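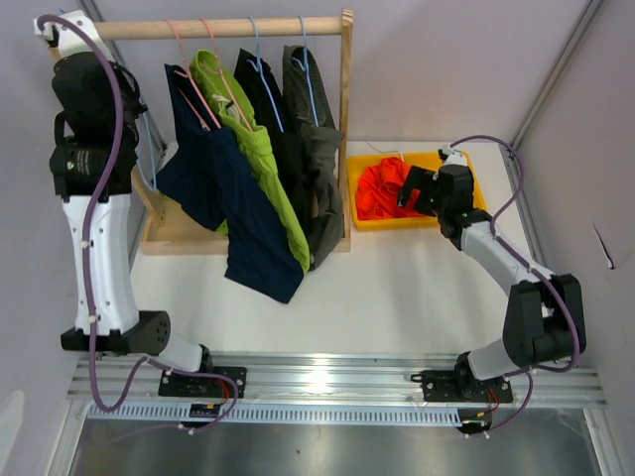
How close should a person's hands be allowed to get to a tabletop arm while it's being used to collect demonstrations? At our lab the line is the front edge of the rail: hands stay behind it whenever the motors have power, and anyone who needs to reach past it cuts the power first.

**Figure 1.** Two-arm workspace with the garment rack and the yellow tray. The cable on each arm is looped along the links and brought down to the base.

### 4.2 House rules for shared cells

I'll admit we didn't start out with rules. We started out with a sticky note, and then a second sticky note that disagreed with the first. When the Bulari and Aten cells began sharing operators, people carried habits from one to the other, and some of those habits were bad (I was the worst offender — I used to straighten hangers between episodes with everything live). The version we use now is dated 12/03/2025 and fits on one page.

Cables come first. A cable that hangs free will find a hanger hook sooner or later, so ours gets fastened along the arm with enough slack for the full swing of every joint. The operator runs each arm through its whole range before the first episode of a session and watches the cable the entire time, not the gripper. If it pulls tight anywhere, you stop and redo it. Figure 1 shows the kind of routing we mean, with small white clips at intervals on the left arm.

Next is the reset. We write down the starting layout before we record: which garments are on the rod, in what order, and what's in the tray. In the Pop task set we went back through 102 episodes and could match only 81 of them to a written layout. That hurt! We threw the other ones out and I still think it was the right call, though I had some grumpy messages from Divcombe about it.

Garments also get a rule of their own. Drawstrings and tags stay on, but they go in the notes, and so does any fabric that reaches past the base board of the rack. Long pieces are much more likely to be dragged or pinched, and a reader trying to repeat our results needs to know they were there.

Last, stopping. Any operator can end an episode for any reason and doesn't have to explain it on the spot. We logged 27 early stops in March, and 7 of them had no reason filled in. I'm fine with that number. We do ask for a short note by the end of the shift, mostly so the next person knows whether to check a joint or a clip before powering up.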